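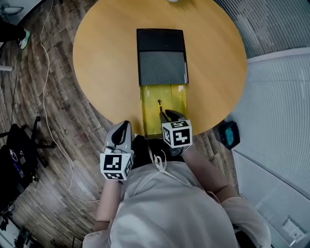

Reed beds come back to Barneo

The creek behind Barneo was brown for many years. Now the water from the dairy passes first through 31 gravel beds planted with reeds, and the colour at the outlet is much better.

Houda Bensaid designed the beds for the firm Trodier. She explained me that the roots bring oxygen into the gravel, where bacteria live and eat the organic matter. In July the work is slower, but it does not stop.

Neighbours were worried about the smell. Kamol Meesuk, whose fence is 83 metres from the inlet, noticed it on two mornings only. The next beds will be planted at Wirnent.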